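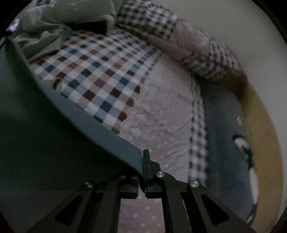
One customer wrote to us that a fitted mattress cover came out of the dryer too short to reach the last corner, and wanted to know whether it was sold in the wrong size or had been dried wrong. Either can happen. The sections on sizing and shrinkage should settle which.

Civer Mattress Covers: Frequently Asked Questions
Last updated 25 Jun 2024

SIZING

How do I measure a mattress for a cover?
Remove all bedding, including any topper. Measure width and length across the top surface, seam to seam. Measure depth at the middle of one long side, from the bottom seam to the top seam, without pressing down. On a pillow-top mattress, take the depth to the highest point of the pillow layer. Depth is the measurement most often missed, and most fit complaints trace back to it.

Should the topper be included in the depth?
Only if the cover will go over both. A cover fitted over a mattress and topper together must be bought for the combined depth. If the topper will be removed in summer, buy for the mattress alone and use a separate topper cover.

What does "deep" mean on the label?
Standard covers fit mattresses up to 12 inches deep. Deep covers fit from 12 to 16 inches. A mattress of exactly 12 inches will take either. Choose the deep version if the cover will be machine dried.

Which sizes do you make?
The Skamell and Drikora lines together come in 26 combinations of width, length and depth. We do not cut to order. For split, round or camper mattresses, contact a local upholstery shop.

MATERIALS

What is the difference between Skamell and Drikora?
Skamell is a breathable cover with a 100 percent cotton top. It protects against dust, skin oils and ordinary wear. It will slow a small spill but won't stop one. Drikora has a polyester knit top with a polyurethane film bonded to the underside. The film stops liquid. The side panels on both lines are a stretch knit without film.

Does the film on Drikora make noise?
A new cover may rustle slightly until its first wash. If noise continues, check that the cover is the right size. A cover that is too large folds under the sheet, and the folds rub against each other.

Does a waterproof cover sleep warmer?
The film passes water vapor but passes less of it than plain cotton does. Most of the difference in warmth comes from the layers above the cover. Try a lighter sheet before replacing the cover.

What does the fabric weight tell me?
Fabric weight is given in grams per square meter. The quilted Skamell top is 380, measured with its filling. A heavier top hides more of the mattress surface and takes longer to dry. Weight alone does not indicate how long a cover will last.

How is wear tested?
Samples of the top fabric are rubbed against a standard wool cloth under a fixed load and inspected at set intervals. Skamell is passed for sale when no thread has broken at 3,200 rubs. The test applies to the flat fabric only. Elastic and seams are pulled separately on samples from the same lot.

WASHING AND DRYING

Do I need to wash a cover before using it?
Yes for Skamell. The first wash takes most of the shrinkage out of the cotton and removes finishing agents left from the mill. Drikora can be used straight from the package.

What temperature should I use?
Wash Skamell warm or hot, up to 140 degrees F. Wash Drikora warm, up to 105 degrees F. Repeated hot washing will separate the film from the knit, and a separated film cannot be bonded again.

Which detergent is suitable?
Any ordinary liquid detergent. Do not use fabric softener on either line. Softener leaves a coating that reduces the absorbency of cotton and can cloud the film on Drikora. Do not use chlorine bleach. Oxygen bleach is acceptable on Skamell.

Can I wash a cover with other items?
Sheets are fine. Keep towels, zippers and hooks out of the load. A waterproof cover can trap water during the spin cycle and throw the drum out of balance, so wash Drikora on a bulky or gentle setting with a reduced spin. If water has pooled in the cover at the end, drain it by hand and run a short spin.

How much will it shrink?
Skamell is cut oversize to allow for up to four percent shrinkage in length after the first wash and low-heat drying. High heat can double that. Drikora does not shrink measurably at the temperatures on its label.

My cover has already shrunk. Can it be recovered?
Sometimes. Wet the cover again in warm water, spin it lightly, and fit it to the mattress while damp. Pull evenly from opposite corners. Put the mattress on its side near an open window or a fan and leave it until both cover and mattress are fully dry. Do not do this with a memory foam mattress, which should be kept dry. Stretch the cover over a clean rack instead.

Can I iron it?
Skamell can be ironed at medium heat. Quilting will flatten. Never iron Drikora.

FITTING

What is the correct order for fitting the corners?
Start with one corner at the head of the bed, then fit the diagonally opposite corner at the foot. Fit the remaining two in either order. If the last corner will not reach, release the corner next to it by a few inches, seat the tight one, and work the slack back along the edge.

The cover rides up at night. What should I check?
Check the depth first. If the elastic sits on the side of the mattress and does not reach the underside, the cover is too shallow. If the depth is correct, pinch the elastic and stretch it to twice its resting length. It should return immediately. Elastic that stays long has reached the end of its service life, usually through dryer heat.

Is the cover directional?
Yes. The care label is sewn at the foot end, on the right-hand side as you stand facing the head. Rotating the cover at each wash is permitted and evens out wear, but on rectangular sizes the long and short sides cannot be swapped.

Can covers be used on an adjustable base?
Yes, with the deep version. Leave the base flat while fitting, then raise and lower it once and reseat any corner that has moved.

STAINS

How do I treat blood, sweat or urine?
Rinse from the back of the fabric with cold water as soon as possible. Apply liquid detergent, wait fifteen minutes, and wash at the label temperature. Hot water used first will set protein stains.

Yellowing has appeared but there was no spill. Is this a defect?
No. Yellowing comes from sweat and skin oils and is common on light cotton. An oxygen bleach soak will reduce it.

ORDERS AND RETURNS

Can I return a cover that has been washed?
Washed covers are accepted only for manufacturing faults such as open seams, missing elastic or film separation within the warranty period. Unwashed covers can be returned for any reason within 30 days.

Where do returns go?
To the Slanina warehouse, using the label in the package. Include the order slip and mark the fault with a safety pin or a piece of tape.

Did the corner construction change?
Yes. Covers made since last November have elastic around the full hem. Earlier covers have it at the corners only. Care instructions are the same for both, and older covers remain under their original warranty.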